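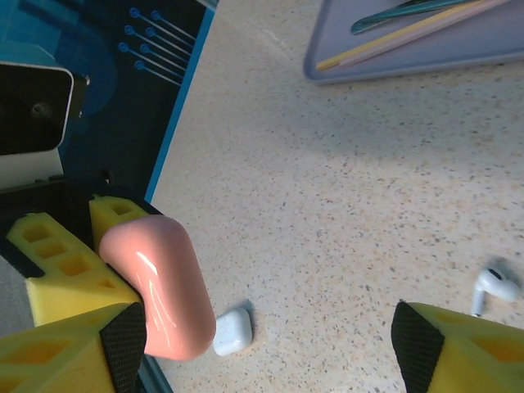
Figure 4. Lattice fingers with textured pads, seen from the wrist camera.

4.2 Comparing finger sets

Use this procedure to compare two finger sets on the Caren two-arm bench. Allow 21 minutes per set.

1. Park both arms and switch the gripper supply off at the controller.
2. Fit the lattice fingers and tighten the screws evenly. Check that both pads face inward.
3. Switch on and run the open/close test in the Droro software.
4. Open the wrist camera view. Both pads should be visible with the gripper open.
5. Place small items on the countertop between the arms. Glossy, rounded shapes are the most useful – they show up poor pad contact early.

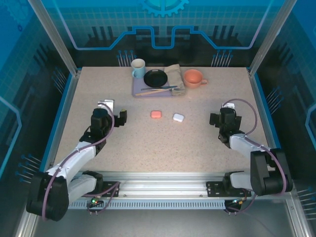 Figure 5. Overhead view, both arms at the front rail, two small blocks at centre.

6. Set the closing force to 800 in the Grip tab. Do not change it between finger sets.
7. Pick and release each item ten times, then save the log under the finger set's name.
8. Park the arms, change fingers and repeat from step 3.

Note: Re-zero the gripper after every finger change. Old offsets carry over otherwise, and the logs can't be compared.

Caution: Keep hands outside the side panels while the arms are powered. Check that cables have enough slack at full reach before starting a run.

Worn pads can be reordered from Trorkmont, part 146. Questions on the log format go to Harvey Perron.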